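# Cuervo, neuf heures et déjà accro

J'ai lancé Cuervo un vendredi soir en me disant « allez, une petite heure ». Raté ! À deux heures du matin, j'étais encore sur les toits de Pirkholm, à chercher comment entrer dans le phare sans réveiller la garnison (spoiler : par la cave).
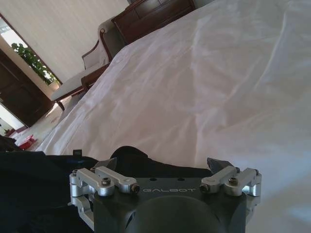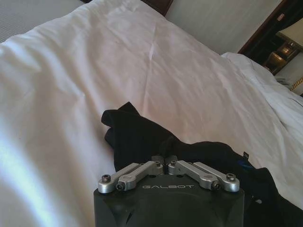
*Du tissu sombre d'un côté, un drap blanc et un oreiller de l'autre.*

Le studio Benutico nous avait montré cinq minutes de jeu en février, assez jolies mais un peu raides. La version que j'ai entre les mains est bien plus souple : on court, on grimpe, on rate son saut, on recommence, et les chargements sont si courts qu'on n'a pas le temps de râler.

Poppy Sowerby, qui signe le scénario, a eu la bonne idée de laisser les habitants mentir. J'ai cru le passeur pendant tout un chapitre, quelle naïveté ! Et la musique de Đức La, avec ses cordes qui grincent dès qu'il pleut, me trotte encore dans la tête.

Je râle quand même sur l'inventaire : 84 objets, aucun tri, et une clé de Jakbridge que j'ai perdue deux fois au milieu des champignons. Un correctif est promis. En attendant, je garde tout dans le coffre de l'auberge et j'y retourne ce soir.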